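Week 2: Glazes, and why your bowl came out of the kiln looking like that

Right, settle in, this one's long. Last week we did clay bodies and I promised we'd get on to glaze, so bring your notebook and the test tiles you made in January (if yours cracked, bring them anyway, we'll have a look at why).

I'll start with what a glaze is, because I was making pots for years before anyone explained it to me properly. It's glass. You're mixing powdered rock with water, putting it on a pot, and heating the lot until the powder melts and sticks. Glass on its own wants to be very hot before it melts, so we add something to bring the temperature down (the flux), and it wants to run off the pot and glue itself to the kiln shelf, so we add something to stiffen it (the alumina, which mostly comes from clay). Silica, flux, alumina. If you remember those, you can read almost any recipe in the folder.

The folder, by the way, lives on the shelf by the sink. Please put it back!

Matt or shiny?

Most beginners think shiny means more glaze and matt means less. It's got much more to do with the recipe and how fast the kiln cools. A slow cool gives crystals time to grow in the surface, and tiny crystals scatter the light, so it looks soft and satiny. Cool it quickly and you tend to get a gloss. Have a go at putting the same glaze in two firings and you'll see what I mean. My friend Phong Tạ fires a tin white called Villanueva that comes out like butter from his kiln and like a bathroom sink from mine.

For food, I'd go shiny on the inside every time. Forks leave grey marks on a lot of matt glazes, and tomato sauce gets into anything a bit rough. Outside you can do what you like. 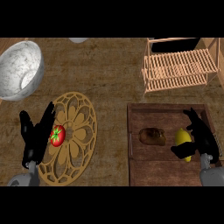

Fig. 1. Large white bowl with grey veining, wooden dish rack to the right.

Veins and marbling

Somebody asked last time how you get grey veins on white, and there are a few ways in. You can marble the clay itself, which we'll do properly later in the term: stack slices of white and stained clay, give it a very short wedge, and throw it before it all goes to mud. The pattern smears as you throw, so scrape the outside back when it's leather hard and the lines come up crisp again. It's my favourite moment of the whole job.

Or you can do it on the surface. Lay on wet white slip, trail a thin line of grey through it and tip the pot about. You've got perhaps a minute before the slip stiffens, and you will get it on your shoes. Then there's brushing a grey stain under a clear glaze, which is slower but lets you decide where the lines go. Go thinner than you think. Real stone veins fork and fade out, and the ones people paint first time look like a road map.

Use Kostance grey for all of these, it's in the tub with the blue lid. Ballesero is nearly black once fired and it bleeds.

Things that go wrong

Crawling is where the glaze pulls back and leaves bald patches. Usually it's dust or greasy fingers, so wipe your bisque with a damp sponge and leave the hand cream at home on glazing day.

Pinholes are gas coming up through the melt. Try a slower bisque firing first, then a short hold at the top of the glaze firing.

Crazing is that net of fine cracks, and it happens when the glaze shrinks more than the pot does. Lovely on a vase. On a soup bowl I'd call it a fault, and the cure is generally a bit more silica. If you hear pinging when you take a pot out of the kiln, that's it crazing in front of you (I still find this thrilling, sorry). 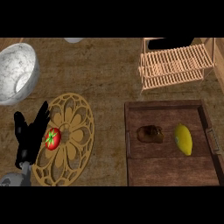 Source: course picture folder, Urkiler Pottery

Dipping and pouring

Small things get dipped. Hold with the tongs, count to two, out, shake. Big bowls won't fit in the bucket, so pour the inside first: jug in, swirl, tip out in one go without stopping. Let it dry before you do the outside or the wall soaks up too much water and nothing will stick.

Wax the foot ring. Then check the foot ring. I have chiselled enough mugs off shelves.

For next time

Glaze 2 tiles each, one dipped once and one dipped twice, and scratch your initials in the back. Weigh out a small batch of the clear from the folder using 80 grams of water to start with, and add more in dribbles until it's like single cream. Masks on whenever you're handling dry powder, please, and sponge the bench afterwards, no sweeping.

Bring an apron and an old towel.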